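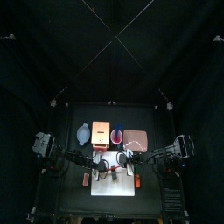 How far apart should the two arm bases be?
Far enough that each gripper can reach the middle of the table, but the elbows do not touch when both arms are folded. In our workshop we use 1000 mm between the bases, and the steps in this section assume this distance.

4. Mounting and first alignment of the arms

Before you begin: the table must be finished (section 2) and the fabric must hang on the Grivel enclosure (section 3). The power supply stays unplugged until step 6.

1. Put the two bases on opposite sides of the table, facing each other. Tighten the screws by hand only.

2. Measure from each base to the back edge of the table. The two numbers must be the same. If they are not, move the base which is easier to reach and measure again.

3. Tighten the screws fully, one turn on the left, one turn on the right.

4. Fix a camera housing on each base. Leave a loop of 100 mm in the cable, so the first joint can turn without pulling on the plug.

5. Lay the white board flat in front, in the middle between the arms. Both grippers should be able to come over it. Objects for the task go on the board or in a row behind it.

6. Fold both arms by hand. Now plug in the power supply and wait until the Pleltero program shows two arms in its list.

CAUTION: When the power is switched off, the arms fall down under their own weight. Hold the arm with one hand before you press the switch. We have already replaced one gripper finger for this reason.

7. Choose "Slow" and send both arms to the center position. Stop at once if you hear a clicking sound – this is usually a cable that is caught in a joint.

8. If the grippers stop at different heights, open the Plundance settings file and change the value "lift" for the lower arm. Change it by 54 or less each time, and repeat step 7.

Note: The Pangilinan brackets exist in two versions. The older ones have a shorter slot, and for these you need to drill the table again. Please check this before step 1.

Note: Save the settings under a new name after each change. The program keeps only one file and does not ask before it writes over the old one.

Next section: 5. Recording the first movement.

Last changed October 12, 2025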